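Two-arm brush project for club night – how do we get the brush back on the hook?

Posted by Satish Kurian

Hi all! Our student robotics club picked calligraphy for the June open house, and my team got the housekeeping part: one arm takes a brush off the rack, the other helps, and the brush goes back on its hook when the writing's done. We named the project Brotovum (long story). Picking up is coming along okay. Hanging the little cord loop over the hook is driving me nuts – in 80 tries last week we managed eight.
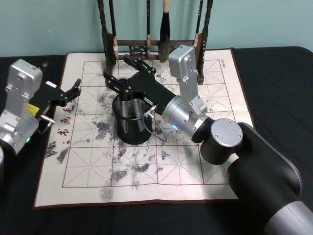
We've got until the open house, and I'd love to keep the rack because it looks great next to the ink and the grid mat. Is there a trick to it, or should we just drop the brushes in a pot and call it a day?

Xiong
Don't use the rack. Pot. Done.

Adi Lumenta
Ooh, I mentored a team that tried this! The loop is the hard bit, so I'd stop aiming at the hook with it hanging free. Have one gripper hold the shaft up high, near the cap, and let the other steady it lower down so the brush can't swing. Then come in from the front, go a bit above the hook, and lower slowly.

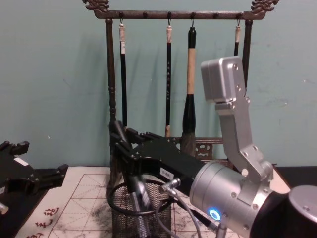
Adi Lumenta
Club mentor, 625 posts

Start with the thick brush, too. My kids always wanted to begin with a skinny one and it spun around in the fingers every time. If your loops are floppy, stiffen them with a dab of white glue (let it dry overnight!) and they'll stay open for you. And tape the rack down under the base – ours crept back a tiny bit on every miss and we lost a whole evening blaming the code.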